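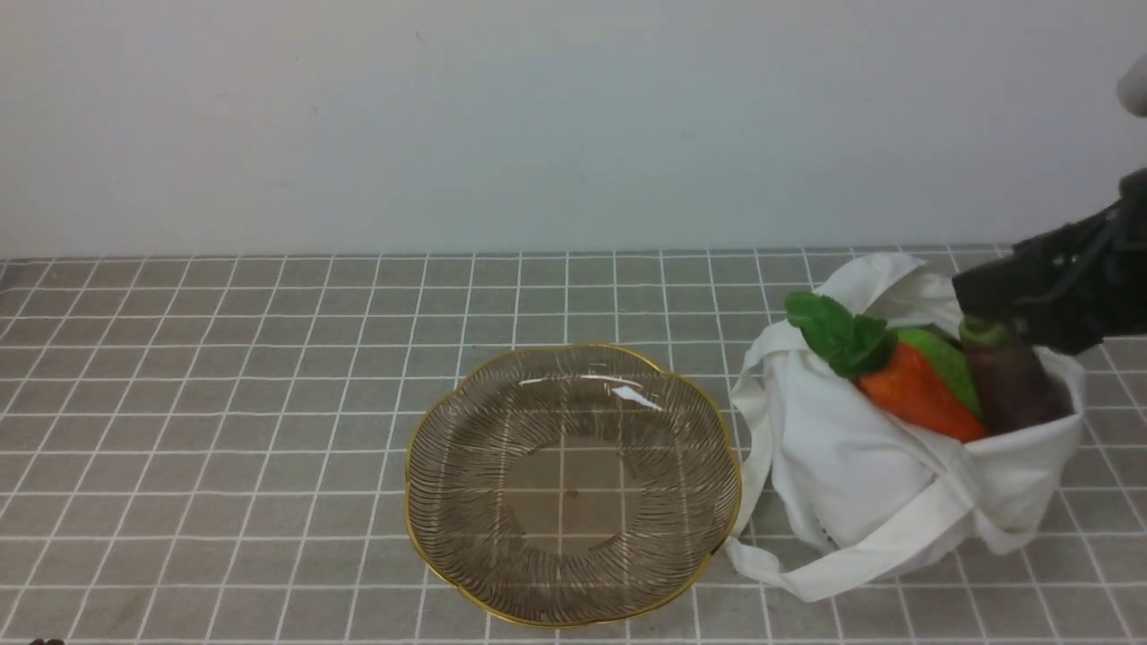

4. Setting Up the Market Game on a Countertop

This section explains how to prepare the Besberg market game on a kitchen countertop or a similar hard surface. If you play on the floor or on a low table, please read section 5 first and come back here only for the parts about the bag and about cleaning.

The game is simple. One player brings the vegetables home from the market in the bag, and the other player orders them for the plate. Before the first order is given, the bag, the plate and the vegetables must be in their places.

4.1 What you need

- The fabric bag with two long straps
- The vegetable pieces (carrot, eggplant and the green pieces of your set)
- One serving plate
- A dry cloth
- The order cards (see section 6)

The plate is not included in the Bruneck edition. You can use a plate of your own. The steps below are written for a clear glass plate with a wavy rim, of the kind that many families already have in the cupboard. The flat center should be wide enough for two vegetables to lie side by side. A plate with a diameter of 245 mm is a good size.

CAUTION: A glass plate is not a toy. An adult must place it and an adult must remove it. For children who are still learning to put things down softly, use a plate that does not break. All the steps stay the same.

4.2 Preparing the surface

1. Clear the part of the countertop where you will play. Move knives, hot pans and electric cords to another place.

2. Wipe the surface with the dry cloth. On a tiled countertop, wipe also along the grout lines. Small crumbs in the grout can scratch the bottom of a glass plate.

3. Check that the surface is level. Put the carrot on it and let it go. If the carrot rolls more than one tile, choose another place.

NOTE: On tiles, the grout lines can be used as a help for the players. Two tiles between the plate and the bag is a comfortable distance for an adult. For small arms one tile is better, or no free tile at all.

4.3 Placing the plate

1. Hold the plate with both hands on the outside of the rim.

2. Put it down flat, a little to the left of the middle of your play area. Left-handed players can put it to the right and change the sides in all the next steps.

3. Press lightly with one finger on the rim, first on one side and then on the opposite side. If the plate rocks, it is probably standing on an uneven grout line. Lift it and move it a little. Do not push it over the tiles.

4. Leave the plate empty. The first order always starts with an empty plate.

NOTE: With clear glass, the tiles can be seen through the center. Very young players sometimes think there is no bottom and put the vegetable next to the plate. You can put a round paper napkin in the center until they are used to it.

4.4 Filling the bag

The order of filling is important, because the vegetables must stay easy to take out by the top. A full bag with everything lying flat makes the game slow.

1. Shake the bag out and open it with both hands. Push the bottom out with your fist so that the bag can stand.

2. Fold the top edge over to the outside, one time. The fold keeps the opening wide. The fabric is soft and it will make wrinkles, this is normal.

3. Put the smaller green pieces in first. They can be partly hidden, so the player has to look for them.

4. Put the eggplant in on the right side, standing, with the green cap up.

5. Put the carrot in last. Let it lean across the opening, with the leaves over the edge of the bag on the side of the plate.

6. Put the bag to the right of the plate with the opening facing up.

7. Look at where the straps have fallen. A strap can lie on the countertop during the game, but it must not go under the plate and it must not hang down from the front of the countertop.

CAUTION: A hanging strap can be pulled by a child or by a pet. If the strap is also under the plate, the plate comes down together with the bag. When children under three years are in the room, put both straps inside the bag or tie them in a loose knot behind it.

The bag holds up to 600 g of vegetables. With more weight it still does not tear, but it leans to one side and the opening closes.

4.5 Checking before you start

Take each vegetable out one time and put it back. Every piece should come out without pulling the bag along. If the bag moves together with the vegetable, one of these points is usually the reason:

- The leaves of the carrot are caught in the fold. Open the fold and make it again.
- The bottom of the bag is not pushed out. Repeat step 1 of 4.4.
- There are too many pieces in the bag. Take out one green piece and keep it for the second round.

When you take the eggplant, take it at the upper end, near the green cap. When you take the carrot, hold the orange body. Do not lift it by the leaves. Leaves which have been pulled off can be ordered as a spare part (order number 44 in the list at the end of this manual).

4.6 Playing time

One round takes 15 minutes with two players. The player who orders turns over one card and reads it aloud. The other player finds the vegetable in the bag and puts it on the plate. If it is the wrong one, it goes back in the bag, in any position the player likes. The bag will become less tidy in every round. You do not have to fill it again in the order of 4.4 until a new game begins.

4.7 After the game

1. Take the vegetables off the plate first, then lift the plate with both hands and put it away.

2. Wipe the vegetables with a damp cloth and let them dry before they go into the bag. Do not put them in the dishwasher.

3. Unfold the top edge of the bag. Wash the bag by hand in cold water when it is dirty. A white bag shows carpet dust and chocolate very quickly. Hang it by both straps to dry.

4. If your plate has a gold-colored edge, wash it by hand with a soft sponge and do not use it in the microwave.

NOTE: Owners of the older Postma edition have a bag with short straps. For this bag, leave out step 7 of 4.4. The other steps are the same.

Text of this section: Trinh Trịnh. Revised in September. Corrections can be sent to the Grenddale address on the back cover.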